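Tape transfer notebook, September

Semple reels, session two. Started at 9.30 with reel 20, the one marked "alt takes" in pencil. Baked it overnight and it played without squeal. Eleven takes of the same ballad, seven of them breakdowns. Take 9 is complete and has a different last verse from the LP.

Azimuth was off between takes 4 and 5, so they must have changed machines. Realigned by ear and ran both again. Log counter stands at 1,723 for the whole collection.
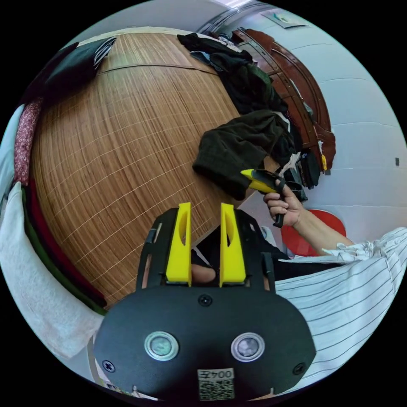
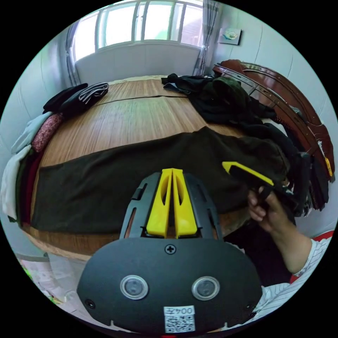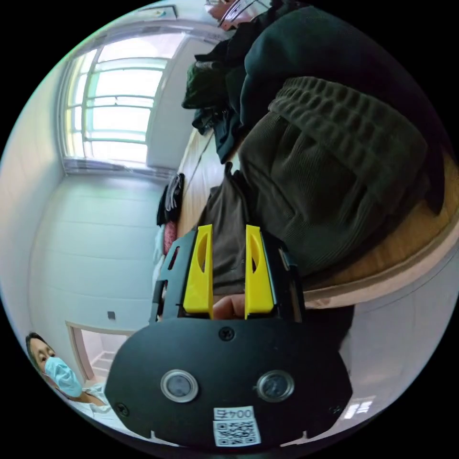 Reel 21 is worse. There is a 60 Hz hum all through the left channel - probably on the master, as the Brarkow safety copy has it too. Left it in. Ghassan wants it filtered for the double CD, but I would keep the flat transfer at 96 kHz and let him do what he likes with a copy.

Bořivoj thinks the organ on take 9 is an overdub. I don't hear it. The organ spills into the vocal mic, so it was in the room.

To do: splice the leader on 22, ask Gestis for the box scans, check whether take 9 was on the old Ukine bootleg. If it was, theirs runs fast.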